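# Preparing and Submitting a Short Film to the Satden Film Showcase

Updated 9/26/21

Applicants should read this page in full before opening the submission portal. It covers the technical preparation of the film, the written materials that accompany it, and the steps for completing an entry. Filmmakers who have submitted in earlier years should note that the audio requirements and the credit sheet have changed.

The Showcase accepts narrative, documentary and animated shorts with a running time of 25 minutes or less, including all titles and credits. A film that exceeds this limit by any amount will be returned without review. Last year the programming office received 2,167 entries and selected 53 for public exhibition. The office does not provide individual notes on films that are not selected.

## Before You Begin

Have the following on hand:

- a finished picture edit, with no temporary titles or watermarks
- a final sound mix in stereo, and in 5.1 if one exists
- signed releases for every person who speaks on screen
- written clearance for all music, including music composed for the film
- a complete list of cast and crew, with names spelled as each person wishes to be credited

A work in progress may be submitted if the picture edit is locked. In that case, the applicant must state in the cover letter which elements are unfinished and give the date on which they will be delivered. Temporary music is not permitted under any circumstances, even in a work in progress.

## Step 1: Confirm Eligibility

A film is eligible if it was completed within the past two years and has not been shown to a paying audience within the Satden metropolitan area. Screenings for cast and crew, classroom screenings and private online links do not affect eligibility. A film that has been posted publicly online may be entered in any category except the Bakke Award for a First Film, which is reserved for work that has not been made available to the public.

Student films are judged alongside all others. A student applicant must obtain permission from the school if the school holds any rights in the work. The permission letter should be on school letterhead and signed by a member of the faculty or the production office.

Co-directed films are welcome. For the Bakke Award, every credited director must be presenting a first film. A director who has previously made music videos or commercials is still considered a first-time director for this purpose.

## Step 2: Prepare the Viewing File

Export the film as an H.264 file in an MP4 or MOV container. The frame rate must match the rate at which the film was edited. Do not convert a 24-frame project to 30 frames for submission. Conversion introduces uneven motion that is easily noticed on a large screen, and the programming office cannot correct it.

Recommended settings are as follows:

| Item | Setting |
|---|---|
| Resolution | 1920 x 1080 or the native resolution of the film |
| Audio | Stereo, 48 kHz |
| Leader | None |
| Color bars and tone | None |
| Subtitles | Burned in, for all dialogue not in English |

Begin the file with two seconds of black and end it the same way. Watch the exported file from beginning to end before uploading it. Many of the problems reported to the office each year, such as missing music, a dropped title card or a brief flash of black between shots, would have been found in a single viewing of the export.

Subtitles should be placed within the title-safe area and should remain on screen long enough to be read aloud at a normal pace. White text with a thin black outline is preferred. When two people speak in quick succession, begin each person's line with a hyphen.

## Step 3: Check the Sound

Dialogue must be clear at a moderate listening level. Play the film once on headphones and once through ordinary speakers in a room of average size. If a line is difficult to understand in either setting, return to the mix and raise the dialogue or lower the music beneath it.

Hussam Sayegh, who supervises projection and sound for the Showcase, asks applicants to pay particular attention to scenes recorded in kitchens, restaurants and other rooms with hard surfaces. Echo that seems slight on a laptop becomes much stronger in the Hillberg Theater, where all selected films are shown. Where possible, record a minute of room tone at each location and use it to fill the gaps between lines.

Avoid heavy compression on the final mix. A film that is loud throughout is tiring to watch in a program with other work, and the projection team will lower the entire film if its level is out of keeping with the rest.

## Step 4: Select Publicity Stills

Each entry must include 3 stills. At least one should show a principal performer or subject, and at least one should be suitable for cropping to a horizontal banner. Stills may be taken on set or exported from the film itself. If they are exported, choose moments with little movement so that the image remains sharp in print.

Save each still as a JPEG or TIFF at the highest available quality. Name the file with the title of the film, the last name of the director and a number. Do not add text, laurels or logos. The design office places all titles and marks on printed materials and must be able to work from a clean image.

A caption is required for any still in which a person can be recognized. The caption should give the performer's name and the character's name, or, for a documentary, the subject's name only. Include the photographer's credit if it differs from that of the cinematographer. 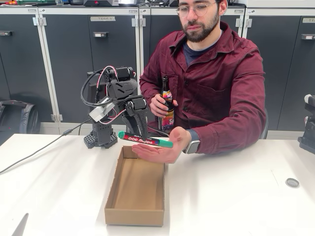
## Step 5: Write the Synopsis and Director's Statement

Two synopses are needed. The short version is a single sentence and appears in the printed schedule. The long version is one paragraph and appears on the website. Both should be written in the present tense and in the third person. Neither should quote reviews or list awards, which are entered elsewhere on the form.

A useful short synopsis names the main character, the situation and the difficulty that follows from it. The following was submitted with a comedy titled *Pranetti* and is reproduced with the permission of its director, Torbjørn Granström:

> A retired piano tuner is asked to repair the one instrument he has ever ruined.

The director's statement should explain why the film was made and how the director approached it. It may discuss influences, working methods or the history of the project. It should not repeat the synopsis. One page is sufficient. Statements are read by the selection panel after the film has been viewed, and they are printed in the program only with the director's consent.

For documentaries, the statement should also describe the filmmaker's relationship to the people on screen and any payment made to them.

## Step 6: Complete the Credit Sheet

Download the current credit sheet from the portal. Earlier versions will not be accepted. Enter each name once for every role the person held. Where two people share a role, list them in the order in which they appear on screen.

Take care with accents and other marks. The sheet accepts all standard characters, and names are copied from it directly into the program – the office does not compare the sheet with the film's end credits. Corrections can be made until the program goes to press in February.

Writers, composers and editors must be credited if their work appears in the film. If a person has asked not to be named, leave the line blank and explain the matter in the cover letter.

## Step 7: Upload the Entry

1. Sign in to the portal and select **New Entry**.
2. Enter the title exactly as it appears on screen, followed by the English title if there is one.
3. Upload the viewing file. Keep the browser window open until the confirmation message appears.
4. Upload the stills and enter the captions.
5. Paste the synopses and the director's statement into the fields provided. Formatting such as italics will be removed.
6. Attach the credit sheet, releases and music clearances as PDF files.
7. Review the summary page and select **Submit**.

A confirmation message is sent to the address on the account. If it does not arrive within one business day, check the junk mail folder before writing to the office. An entry that shows the status *Draft* has not been received.

## Replacing a File After Submission

The viewing file may be replaced once, at no charge, until the entry deadline. Open the entry, select **Replace File** and state the reason for the change in the box provided. Replacement is intended for technical faults and for finished versions of works in progress. After the deadline, a new file will be accepted only if the original cannot be played.

## If Your Film Is Selected

The office will contact the person listed as the primary contact and request an exhibition copy. A DCP is preferred – a ProRes 422 HQ file is also accepted. Exhibition copies should be sent on a drive formatted for general use, clearly labeled with the title, running time and aspect ratio, together with a return address.

Directors of selected films receive two passes and are invited to take part in a discussion following the screening. Requests for interpreters or accessible seating should be made when the invitation is accepted.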